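De : Sarmīte Liepiņa
À : liste tri-dechets
Date : 2021-05-05
Objet : Re: Bouteilles, bouchons et corbeilles du 2e étage

Bonjour à tous,

Je réponds à Cledwyn sur la liste, la question concerne aussi les collègues du site de Ferance.

Cledwyn Beddoe a écrit :
> Bonjour,
> Je ne sais plus ce qu'on fait des bouchons. Sur l'affiche du couloir il est écrit de les enlever, dans le message de novembre il était écrit de les laisser. Wilma les enlève, moi je les laisse, et Rimantas les met dans un bocal à part.
> Autre point : est-ce qu'on garde les corbeilles en maille pour les bouteilles, ou est-ce qu'on passe aux bacs fermés comme à Pultanwood ?
> Cledwyn

Pour les bouchons : on les laisse vissés sur la bouteille. L'affiche du couloir date de l'ancien prestataire, je l'enlève cette semaine. Le bocal de Rimantas peut rester pour les bouchons qu'on retrouve seuls, je le viderai avec le reste. Les étiquettes restent aussi en place, inutile de les décoller.

Une bouteille se vide dans l'évier avant d'aller à la corbeille. Le mois dernier, le fond de deux sacs était plein d'eau et l'un des deux a cédé dans l'escalier.

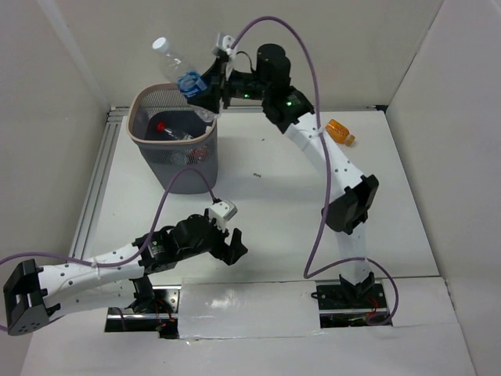
Groupe Tri et fournitures, bâtiment Karakaya

La bouteille d'eau à étiquette bleue a son bouchon blanc, c'est comme cela qu'il faut les mettre. Même chose pour la petite transparente à bouchon rouge qui est déjà dans la corbeille. Pour les petits flacons de couleur, du genre de l'orange couché sur la table, même consigne s'ils sont en plastique et vides. S'il reste du produit dedans, vous me les apportez.

Pour les corbeilles : on garde la maille. On voit à travers ce qu'il y a dedans, et les erreurs de tri se repèrent sans tout renverser. Les bacs fermés de Pultanwood coûtent plus cher et Priit Žukauskas me dit qu'on y retrouve du papier et des gobelets à chaque levée. J'ai demandé à Fatum 3 corbeilles supplémentaires, je n'ai pas encore le délai. En attendant, merci de ne pas déplacer celles du 2e étage vers la salle de réunion.

Les sacs font 15 litres. Il y en a un rouleau entamé dans le placard à côté de l'imprimante, les neufs sont sur l'étagère du haut. Merci de noter sur la feuille quand vous ouvrez un rouleau.

Wilma, peux-tu me dire si le passage du mardi matin est maintenu chez vous ? Je n'ai pas eu de réponse du prestataire.

Sarmīte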